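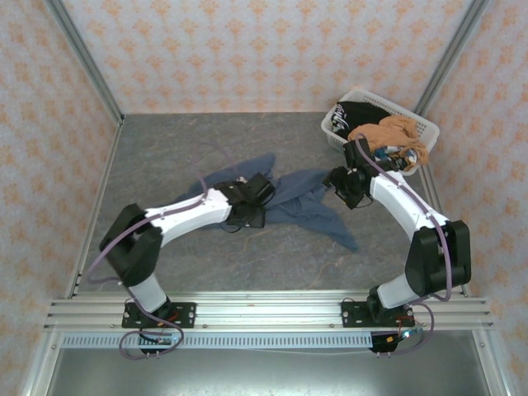
Photo: Durnex press office

Durnex brings damask back to the utility room

September 2025 - for immediate use

Peach-orange motif, pale pinkish ground, staggered rows. The new Ilo wallpaper from Durnex goes on sale this month, made for laundry corners and other small rooms. Shown on three walls with a grey marble-patterned floor, blue-grey cloth and laundry basket.

Ilo comes in 5 colourways, £38 a roll. First run is 500 rolls, stocked at Inbridge showrooms - more to folow in December.

Samples and trade prices on request from the Durnex press office.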